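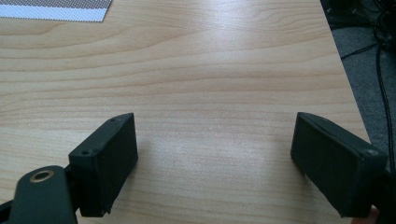

**Kidden** is a plain-text list of words my family uses for food, leftovers and the various states of being hungry. It has 207 entries. It started as an argument over whether "nania" meant a second helping or the last piece nobody will claim, and the argument is preserved in the file as two entries with the same spelling.

Current maintainer: Laiba Khattak. Former maintainer: Yakubu Mohammed, who resigned over the gravy section and still sends corrections.

## What's in the folder

- `words.csv` has the list itself, one word per row
- `sources.csv` says who uses each word and who claims to have made it up
- `disputes.md` is longer than the other two files put together
- `old/` should be left alone

## Columns in words.csv

| Column | What it holds |
|---|---|
| `word` | Spelled the way the loudest person spells it |
| `meaning` | One sentence, lowercase, no period |
| `branch` | `usmani`, `bullau` or `both` |
| `first_heard` | A decade. Nobody's memory supports anything finer |
| `still_used` | `y`, `n`, or `holidays` |
| `rude` | `y` or `n`, judged by my aunt |

The Usmani branch is the side that moved to the coast, and Bullau is the street where the other side stayed put. Of the 207 words, 112 are marked `both`. The Usmani branch has 60 of its own and Bullau has the remaining 35, a figure Bullau considers slander.

## How the words were collected

Mostly at meals. I kept a notebook next to my plate and wrote down anything a guest would have needed explained. That worked until people noticed and began performing. Eleven words were coined in one evening by a cousin who wanted his name in `sources.csv`. They were all removed, and so, for a while, was he from the group chat.

After that I switched to phone calls. A word goes in if two people who live in different houses can define it without hearing each other's answer. Close is good enough. "Crumb tax" passed even though one side says you collect it from the bread and the other says you collect it from the child.

Table words get the same treatment as food words. We have four terms for a placemat, one of them rude, and a verb for straightening somebody else's without being asked.
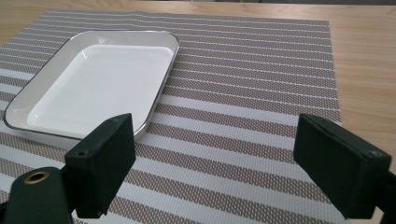

## Known problems

- Spelling. Half of these had never been written down before, and it shows.
- Row 58 is a word, a meaning and a question mark. Three people insist it's real and can't agree on whether it's a soup.
- The `rude` column reflects one person's standards, formed at a strict school. Treat every `y` as a maybe.
- `holidays` covers any day with more than one dessert.
- The list leans toward people who pick up the phone. My brother contributed one word and it was "what."

## Adding a word

1. Check that it isn't already in there under a worse spelling.
2. Add a row at the bottom. Please don't sort the file. Yakubu sorted it once in November and I spent the night putting it back.
3. Fill in `sources.csv` too.
4. If you disagree with an existing meaning, leave the row as it is and write to `disputes.md`. Sign your name. Unsigned complaints are assumed to be from Yakubu.

## License

Use any of it, in any kitchen. If you win a word game with an entry from this list, Laiba would like to hear how you got it past the other players. Rude words may be used in front of my aunt at your own risk.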